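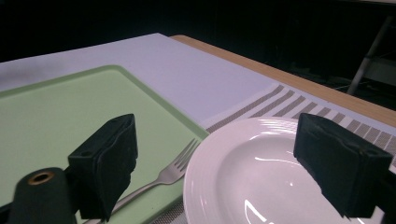 Progress report to the Thammasiri Fund
Shared table project, Urndale
Mar 24, 2022

Dear friends at the Fund,

It has been a busy stretch since we last wrote, and I'm glad to say most of the news is good. Your grant was meant to get a proper sit-down lunch going again at Urndale, and we now serve one 3 days a week. In February we gave lunch to 36 people, several of whom had not eaten with us since the old dining room closed.

The biggest piece of spending was tableware. We went back and forth over it for longer than I'd like to admit! In the end we settled on wide-rimmed white plates with a deep well in the middle, which hold a stew or a curry nicely, and light green trays with a raised rim, so a fork laid across one stays put on the walk to the table. The woven placemats in gray and white stripes came from Asura, and they have made the room feel a good deal more like somebody's home. People do notice. One of our regulars now straightens every mat before she'll sit down.

Setting the tables has become an activity of its own. Those who come early lay out the tray, then the mat and the plate, and we've stopped fussing over which side the fork goes on. It gives newcomers something to do with their hands while they get to know each other, and there's a lot of chatting over it.

Two things are behind. The serving cart from Tunent has not arrived, so we are still carrying everything from the kitchen by hand, and we lost 7 plates to chips in the first weeks while we worked out how high to stack them (not very high). Replacements are on order and fit within the budget line you approved.

Next we'd like to try an evening meal twice a month, with the same tables and the same cooks. We will send costs with the next report, and you'd be very welcome to come and eat with us before then.

With warm thanks,
The Urndale kitchen team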